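Home | Our Games | For Teachers | Playtests | Contact

Print this page | E-mail this page

About Flelivance

Hi, and welcome! I started Flelivance because I taught history for 11 years and got tired of watching kids memorize treaties they could have been arguing over. So I wrote a classroom game about a canal dispute in a made-up river town called Tundness, handed out the roles, and stood back. It was loud, and they read every single source in the packet (even the toll tables!).

That game became The Tundness Canal, and it's still our most requested title. Players are boat owners, millers, farmers and one very unpopular tax collector, and they have 46 pages of letters and petitions to fight with.
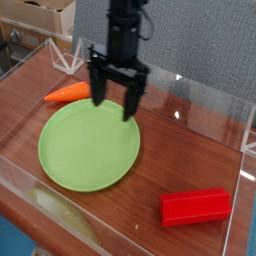
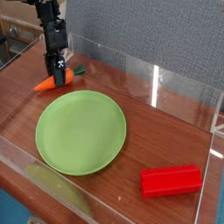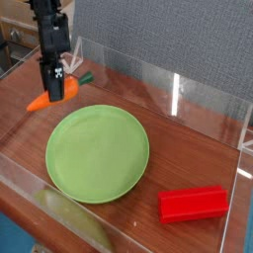
Toy carrot and green plate on the tabletop.

Since then we've added Corrigan, our strike game - it runs four class sessions and needs at least 16 students, so please don't try it with a tiny seminar. The instructor's manual is 116 pages, but you can teach from the first chapter and look up the rest as you go.

We work out of two rooms above a print shop in Tandstead. Every game gets played by real classes before we sell it, and we rewrite a lot afterward - Corrigan lost a whole faction that way.

Want to playtest the next one? Sign-ups open in July, and the form is on the Playtests page.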